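Temosel ch 30 and the release schedule

Forum index » Scanlation » Ongoing projects
Page 1 of 1

inkdrip
Raws for 30 have been up since Saturday. anyone know if Goodall is still on this?? their site says "soon" and it's said soon since January

paneljumper
They're on it. Translation's done, waiting on a redrawer. Double page spread in the middle, sfx all over it

inkdrip
ok thx. thats the bridge scene right

paneljumper
yep

kettle_moth
Can't they put it out with the sfx left alone and a note in the margin. Plenty of groups do. I'd take that today over pretty in two months

Trivness_fan
no please no. did you read the Dramus chapters that got the margin note treatment? couldn't follow the fight at all. notes on top of notes

kettle_moth
I read them fine. You read the note, you look at the panel, you move on

Trivness_fan
agree to disagree. The lettering is half the reason I stick with Goodall, ch 20 looked better than the print volume imo

halftone_hal
Redrew for a small group for a while so, some perspective. A clean page of talking heads takes me 20 minutes. A spread with sfx over screentone is a whole evening, easy, and if the raw is a bad scan you can double it. Magazine paper yellows, the gutter eats the middle inch, you're rebuilding art from nothing. And then the typesetter moves a bubble and you go back in.

So when the page says waiting on redraw thats a person with a job doing it after dinner. Be nice

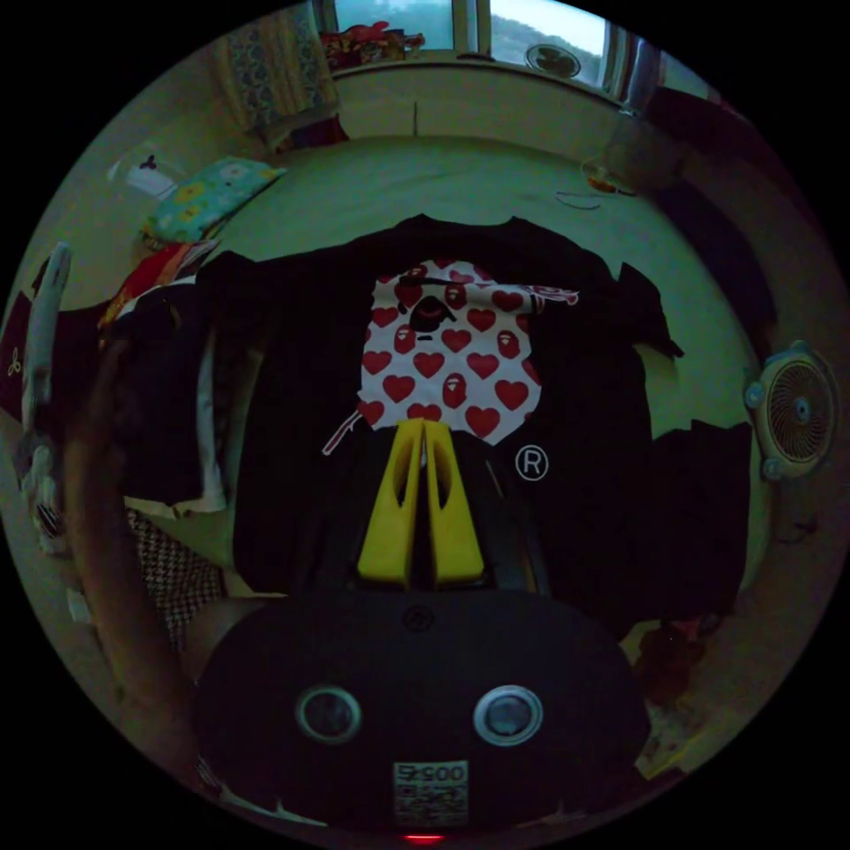 Also they do take testers. Goodall's is two pages, one easy one nasty, you get a week. I failed it the first time, my tone patches didn't line up. They told me exactly which ones and I passed on the retry. If you've got any kind of drawing program and some patience go try it, they'd love the help.

inkdrip
might do that tbh. do you need a tablet

halftone_hal
Helps a lot. Did my first 10 chapters with a mouse though and my wrist still hates me for it

paneljumper
get the tablet

kettle_moth
Fair enough on the workload, wasn't trying to bash anybody. My gripe is the silence. One line a week on the site, "redraw half done", and you wouldn't get threads like this

Trivness_fan
they did that with the last arc and people yelled at them anyway every time it slipped. I'd go quiet too

kettle_moth
Some people yelled. The rest of us liked knowing

gutterspace
Different question, is anyone reading the Trivness translation of the side story? Is it any good. They call the sword school something totally diferent and now I can't tell if its the same one from ch 20

paneljumper
same school. Trivness went literal, Goodall kept the original name. Literal is closer but it reads like a bank

Trivness_fan
lol it does. But their honorifics are consistent and Goodall drops them whenever the bubble is tight. so pick your poison

gutterspace
Ok good, so the old lady at the gate IS the teacher

inkdrip
spoilers man

gutterspace
It's been out for ages!! sorry tho. edited the title, wait I can't edit the title, mod can you

modpost
Moved the spoiler talk to the side story thread. Keep this one to the release please. And no links to raws, one got removed already.

inkdrip
ok downloaded the test pages. the nasty one has rain. over a crowd. with sfx

halftone_hal
Same one I got. Do the rain last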